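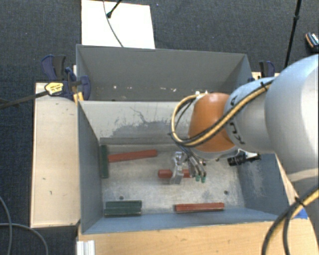

Red bar, green bar, repeat: an evening with the Clurnix robotics club

I'd been promised biscuits and a robot, and I'm pleased to say Clurnix delivered both. The club meets on the ground floor of the old Sauerland building, up a ramp and past a very loud vending machine, and the first thing anyone said to me was "mind the cables". Good advice! I still caught one with my heel before I'd got my coat off.

Their big project this year is called Provis, and it sounds so simple I nearly laughed. There are two grey bins, one behind the other. The arm has to pick red and green bars out of the front one and put them in the back one. A toddler could do it, I said, and Si-woo Yeom, who runs the gripper team, gave me the patient smile of someone who has heard that before.

The trouble starts when a bar ends up hard against the side of the bin (there's no room for a finger to get in), or when two of them lie snugly together and the arm tries to take the pair. "Corners are where we lose all our points," Si-woo told me, and then spent ten very happy minutes explaining finger angles while my tea went cold.

Points matter, you see, because the Clulteveck student challenge is coming up and each team gets 40 picks in front of the judges. Last December Clurnix scored 736 out of 2000, which they all recite with a groan. A clamp had slipped, the bin had shifted, and the arm spent the rest of its run politely grabbing at the wrong places. They take their clamps very seriously now.

What I loved most was the mood in the room – half of them typing, half of them leaning over the bins and groaning like football fans. A first-year called out each attempt and wrote it in a notebook with a chewed cover. They were on number 114 when I arrived and I'm afraid I started cheering by the next one.

I was allowed to press the start button once, too. My bar got dropped. Si-woo wrote it down under my name.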